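# Sorkberg Villedeo 2 moisture meter, after a season of testing packaging film

August 4, 2021

I run a small lab that tests packaging for food companies, mostly the bags your coffee and crackers come in, and for most of that time we've measured water vapour transmission the old way: a dish of desiccant, a disc of film waxed over the top, a humidity cabinet and a balance. You weigh it, you put it back, you weigh it again tomorrow. It is a fine method if you enjoy weighing things.

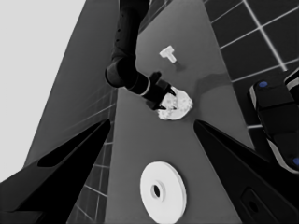 In March I finally gave in and bought the Villedeo 2, the bench-top water vapour permeation tester from Sorkberg. I paid for it out of the lab's own pocket, got no discount worth mentioning, and have been cursing and praising it on alternate weeks ever since.

## What you get

The instrument has two test cells, a humidity generator, a sensor downstream of each cell and a touch screen that responds to touch when it's in the mood. You clamp your film between the halves of the cell, run humid nitrogen over one side and dry nitrogen over the other, and the sensor tells you how much water has made the trip. There's a template for cutting samples, a tube of vacuum grease, spare O-rings and a power cord that is a hand's width shorter than anyone would want.

The nitrogen is your problem. So is the regulator, and so is the drying cartridge, which the brochure shows sitting proudly beside the unit and the quote lists as an accessory. Read the quote.

## Setting up

Sorkberg says half a day. I'd say half a day if your gas line is already clean, dry and free of leaks, and mine had been only two of those. I spent the first week chasing a baseline that wandered upward every afternoon. The culprit was a length of soft plastic tubing I'd used between the regulator and the inlet. Water vapour goes through soft plastic tubing. I test the permeability of plastic for a living, so you can imagine how much I enjoyed that discovery. I replaced it with stainless and the baseline settled overnight.

The manual was translated by somebody with a good dictionary and a tight deadline. "Please confirm the film is not regretting" took me a while. I believe it means wrinkled.

## Using it

Loading a cell is easy once you've ruined a few samples. Grease the rim, lay the film flat, lower the top half, tighten the four knobs in a cross pattern. Too much grease and it creeps into the test area and lowers your reading. Too little and you're measuring the humidity of the room, which in my building is a lively number.

After that it more or less runs itself. You pick a temperature and a humidity, tell it the film thickness, and it conditions the sample and decides for itself when the rate has levelled off. That automatic stop is the one feature I'd argue about. On ordinary polyethylene and polyester it's fine. On metallized film and anything with a proper barrier coating, it calls the finish far too early, while the curve is still strolling uphill. I now set a minimum run time by hand and ignore the cheerful green tick.

Temperature control is very good. Humidity control is good in the middle of the range and a bit nervous near the top. If your customer's spec sheet calls for tropical conditions, leave it a few extra hours before you believe it.

## Is it right?

I ran it against our dishes and against a set of certified reference films. On the reference films it landed inside the stated tolerance every time, once the tubing business was sorted. Against the dishes it agreed nicely for the leaky materials. For the tight ones it gave steady, repeatable numbers where the dishes gave me a scatter plot that looked like buckshot. I know which set I'd rather defend on the phone.

The two cells don't agree perfectly with each other. Cell B reads a hair higher than cell A on the same film, always by a similar amount. You can correct for it in the calibration menu, and I did, though I'd have liked the factory to get there first.

## The software

The Vostari software that comes with it runs on a Windows computer and looks like it was designed during a different Windows. It logs everything, which I appreciate. It also exports everything, in a single file, with the column headings in an order known only to its author. I wrote a little spreadsheet to put them back into something a customer could read. One export ran to 1,982 rows for a film that had stopped doing anything interesting by row 88.

It will email you when a run ends. It will also email you when a run begins, when the temperature is reached and when it has sent you an email. There is a setting for this. It's under "Colour and Display."

## Running costs

Gas use is modest. The O-rings want replacing more often than the manual suggests, particularly if you work warm, and Sorkberg's price for a rubber ring is a bold one. The drying cartridge is the bigger expense. I had the sensors recalibrated after 1,227 hours of running, earlier than strictly needed, and they'd hardly drifted.

Service goes through Oyelaran, the distributor. They answered the phone, knew the instrument, and sent a replacement knob at no charge after I cross-threaded one of the originals and described the incident as vaguely as I could.

## Who should buy one

If you test a handful of films a year, keep your dishes and your patience. If you do this every week, and especially if you handle high-barrier material, the Villedeo 2 earns its bench space. Labs with a long queue should look at something with more cells, because a tight film can tie one up for days and there's no hurrying it.

I've kept one humidity cabinet going for the customers who insist on the dish method - there are more of them than you'd think, and they write very firm letters. Everything else goes on the Sorkberg now.

**Good:** steady temperature, trustworthy numbers on barrier films, decent support from the distributor.

**Less good:** automatic stop is too eager, software is a museum piece, cartridge sold separately.

**Rating:** four out of five, and I'd find the missing one if they'd include a longer power cord.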